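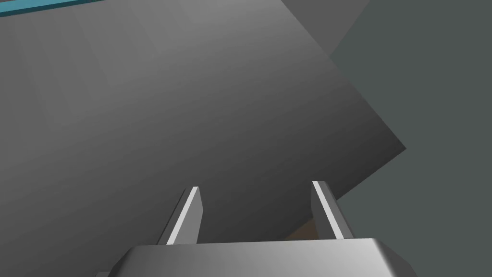
Gray panel, close view

Rultitz Folding Choir Riser, 3-Step

The Rultitz is a portable riser for school choirs and small bands. Each unit holds up to 13 singers and folds flat for storage. Steps rise 8 inches each. The back rail is included — side rails are sold separately.

Units clamp together in a straight row or a curve. Two adults can set one up without tools.

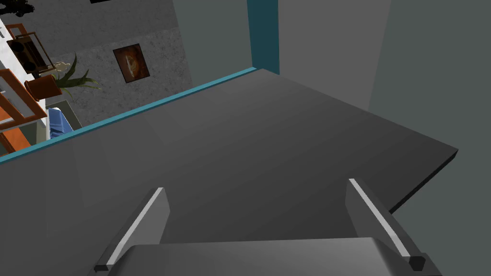

Dark gray countertop

Carpeted decks are quieter under shoes and are the usual choice for concerts. Hard decks are easier to sweep and cost less. Both ship from our Belkadi warehouse.
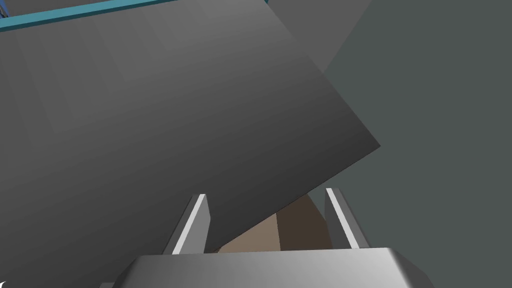 Allow 22 business days for carpeted decks. Orders for May concerts fill up early, so please send yours in before spring break.

For school purchase orders, contact Hatem Bensaid in sales. For spare clamps and wheels, ask for Ayman Fawzy.

Prices good through 20 December 2025.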